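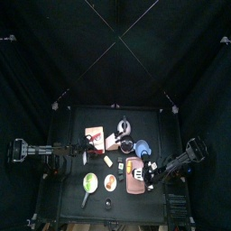 Section 2. Planning and Budgeting for a Two-Arm Workstation

Purchasing a Povton workstation involves several decisions that should be made before an order is placed. This section is intended for the person responsible for the equipment budget and for the person who will set up the station. The price of the arms is usually the largest single line in the quotation, but the enclosure, the mounts and the task objects each require their own line. In a kitchen-task layout, a kettle, a frying pan, a plate, a bowl and a pink cutting board share one black tabletop with two arms that reach in from opposite sides, and the fabric walls and the clamps at the corners of the table must be bought along with everything else. A budget that covers only the arms and grippers will have to be reopened before the station can be used.

2.1 Before You Request a Quotation

1. Write down the tasks the station is expected to perform in its first year. List the objects each task requires, and note the size and weight of the largest and heaviest.

2. Compare the heaviest object with the payload stated on the data sheet for the arm. Use the payload at full reach. The figure given for a folded arm is higher and does not apply to work at the center of the table.

3. Measure the room. Include the door, the hallway and any elevator through which the crates must pass.

4. Confirm that the room can supply two separate electrical circuits. Each arm controller should have its own circuit.

5. Decide who will approve the purchase, and obtain that person's agreement on a spending limit in writing.

NOTE: Quotations prepared by Pradeo are itemized. If your institution requires a single total, ask for the itemized version as well and keep it with the purchase record. It will be needed when replacement parts are ordered.

2.2 Choosing the Enclosure

The enclosure may be ordered with fabric walls or with rigid panels. Fabric walls cost less, weigh less and can be removed for cleaning. Rigid panels are recommended where the station stands beside a walkway.

1. Select the wall type. Black is supplied as standard for both types. Other colors are made to order and add to the delivery time.

2. Order clamps for every corner of the table and for each upright. Add spares to the same order — a clamp ordered alone is charged at the full shipping rate.

3. Check that the lighting plan suits the wall color. Dark walls reduce reflections, but they also leave the outer parts of the enclosure dim. Include a lamp in the budget if operators will be changing objects by hand.

CAUTION: Fabric walls do not stop a moving arm. They must not be treated as a safety barrier in the risk assessment.

2.3 Choosing Arms and Grippers

1. Order both arms in the same model unless the tasks clearly call for different ones. Matching arms can share spare parts and a single maintenance schedule.

2. Select the gripper after the object list in 2.1 is complete. Thin items lying flat are generally harder to pick up than upright boxes, and they may require narrower fingers.

3. Budget for finger replacement. Fingers are a wearing part and are not covered by the warranty.

4. If Xiao control software will be used, confirm that the license covers two arms. A single-arm license cannot be extended and must be replaced.

5. Allow enough cable for the full travel of each arm. Cables that are pulled tight at the end of a movement will fail early.

2.4 Budgeting for Task Objects

Task objects are often left out of the first budget because each one is inexpensive. The cost of a complete set, with duplicates, should be entered as a separate line.

1. Buy duplicates of any object that may be dropped or crushed, including cardboard boxes and lightweight bowls.

2. Record the supplier and item number of each object. A replacement of a different size may require the task to be set up again.

3. Set aside storage near the station. The Dremer cabinet, part number 159, fits under most workbenches and may be added to the order.

2.5 Delivery and Acceptance

Allow over eight weeks between the purchase order and delivery. Orders received in December are processed in the new year and should be planned accordingly.

1. Inspect each crate before signing for it. Write any damage on the delivery receipt.

2. Move the crates to the room and leave them closed until the table has been assembled and leveled.

3. Check the contents against the packing list. Report missing items to Pradeo before assembly begins.

4. Mount the arms as described in Section 3. Two people are required for each arm.

5. Run the acceptance program from start to finish with the table clear, then again with the task objects in place.

6. Sign the acceptance form only after both runs are complete. The warranty period begins on the date of signature.

CAUTION: Do not connect power to either controller until the mounts have been tightened and the clamps checked.

NOTE: Training for operators is quoted separately. Where funds must be divided between two budget years, training and task objects may be moved to the second year — the enclosure, arms and mounts must be ordered together.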